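The Drawer Everybody Has
Sorting the odd parts of a house, one tabletop at a time

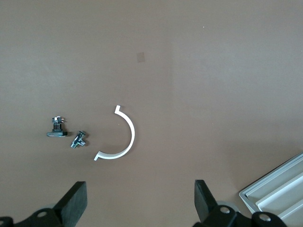 Panagiotis Omerović kept his spare parts in coffee cans until the cans filled the shelf over his washing machine. Last November he took them down and started going through them on a brown tabletop, a few pieces at a time. Most of what came out was easy to name, like screws, hooks and picture hangers. Other pieces took longer. A white plastic clip, curved like half a ring with a small tab at each end, had come from somewhere in the house, and so had a shiny metal fitting with threaded ends and a little black component with metal pins at the top. He looked at them for most of an evening.

"I knew I'd saved every one of them for a reason," he says. "I just hadn't saved the reason."

Omerović, who is 50, has lived in the same two-story house in Surndale for 26 years. He fixes most things himself and has done so long enough to build up a supply. When a faucet is replaced, the good washers from the old one go in a can. When a lamp dies, he takes out the switch. By his own estimate there were over 500 pieces in the cans when he began, not counting screws.

The usual advice is to throw all of it out. Zorica Georgiev disagrees. She worked the parts counter at Obradović, a hardware store on the east side of town, and now teaches an evening class in home repair at the library. One of the six sessions is given over to the junk drawer. People bring theirs in, sometimes the whole drawer, and tip it out on a table.

"They come in embarrassed," Georgiev says. "Then they see the next person's."

Her method starts with material. Plastic goes in one pile, metal in another, and anything with a wire, a pin or a terminal in a third. She has people do this before they try to identify a single piece. The electrical pile is usually the smallest and gets looked at first. A switch or connector with no markings, she says, should not go back into a wall or an appliance on a guess. If the owner can't match it to something in the house, it goes to electronics recycling.

Metal fittings are easier to deal with. Threads can be measured, and most hardware stores have a board near the plumbing aisle where a customer can screw a fitting on and read off the size. Georgiev writes the size on masking tape and wraps it around the part. She also checks inside for scale and looks along the threads for damage. A fitting with flattened threads is scrap, however nice the finish.

Plastic is where people get stuck. Clips, caps and brackets are made for one product and often fit nothing else, and few carry a part number. Georgiev tells her students to walk through the house with the piece in hand and look at the obvious places, such as blinds, closet doors, refrigerator shelves and the backs of appliances. If nothing turns up, the piece goes into an envelope with the date on it. A year later it can be thrown away.

Omerović took the class after his wife saw the flyer. He had already sorted two cans by then, by size, and had to start over.

He now uses a Furel cabinet with clear drawers, which he bought secondhand and hung beside the water heater. The labels are in pencil. One drawer is for plumbing, two are for furniture hardware and another holds the leftover parts from a Sernon bookcase that he put together and later took apart again. The bottom drawer is for the envelopes.

The walk through the house paid off in small ways. He found the closet door that was missing its guide, and the guide was in the second can. A cabinet knob that had been loose for years turned out to need a longer screw, and he had one. Other pieces he gave up on sooner than he expected to, including a whole handful of keys.

"The keys were hard," he says. "You think, what if there's a lock."

Georgiev keeps a drawer of her own at home, in the kitchen, under the one with the dish towels. She goes through it twice a year. It still has rubber bands in it, a tape measure, birthday candles, and a brass hook she has been meaning to put up in the hallway.

The next class begins after the holidays. Students should bring a drawer or a box, a roll of masking tape and a pencil. Omerović has signed up again. He still has four cans to go, and he would like to use the big table.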